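Four arms and a returns bench: talking to Fernanda Pinheiro at Lollia

May. Words by Gilles Baudry
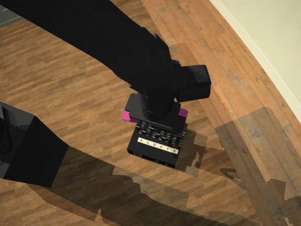

Fernanda Pinheiro has run the returns side at Lollia for longer than she cares to say. Secondhand audio gear, mostly. Mixers, small desks, control panels, the odd keyboard, all of it sent back by shops and hire firms and all of it needing to be lifted, looked at, graded and put somewhere. There used to be a lot of backs involved in that. Now there are 4 arms, and every pick gets run in the simulator before anyone lets it near stock. She has one of them up on the office screen when I come in, a black arm with pink bits on the gripper, right over a little box packed with sliders and knobs. "Look at all that," she says. "Grab it wrong and you've snapped something. A person knows that with their hands. You've got to tell the arm."

So who tells it? Vitória Brandão, as of last year. She was on the grading bench before. No college course, a fortnight of training from Jikow, who supplied the software, then a lot of ringing them up.

"I thought I'd hate it," says Vitória. "I like handling the stuff. I still do, mornings. Afternoons I'm sat down telling a robot what I would of done."

Does she miss the bench? A bit of a pause. "I miss the chat. You can't chat and do this."

That came up a lot. The old bench had people either side of it all day, radio on, someone's biscuits. Now the lifting is done behind a fence and the graders are further apart. Beatriz Mota, who grades and is also the union rep, is blunt about it. "My shoulder's better. I'll give them that. But I went a whole shift the other week and spoke to 2 people."

Numbers, then. There are 26 on the returns floor, same as before the arms went in. Fernanda is keen I write that down. Beatriz is keen I write down that three who left weren't replaced like for like – the new posts are technical ones and pay differently, and there was a row over who got first go at them. Setled now, mostly. Existing staff get asked before the job goes outside.

The arms handle 70 units an hour on a good day between them. On a bad day somebody is stood at the fence with a reset key. What makes a bad day? "Cables," says Vitória straight off. "People send things back with the cable still in. And anything shiny."

The simulator was Fernanda's condition. She'd been to see the Sequeira warehouse at Pultden, where they learned on real stock, and didn't fancy the bill. "It's not pretty, the sim. The floor's any old floor. I don't care. If it's going to drop a mixer it can drop that one."

Would she go back? No. Would she do it the same way? Also no. She'd have brought the graders in at the start, she says, before the fence was even drawn on the plan.

Beatriz, passing with a trolley: "Write that down and all."

Next month a break area goes in at the far end, with the radio.

Contact the newsdesk | © Gilles Baudry and contributors | Back to top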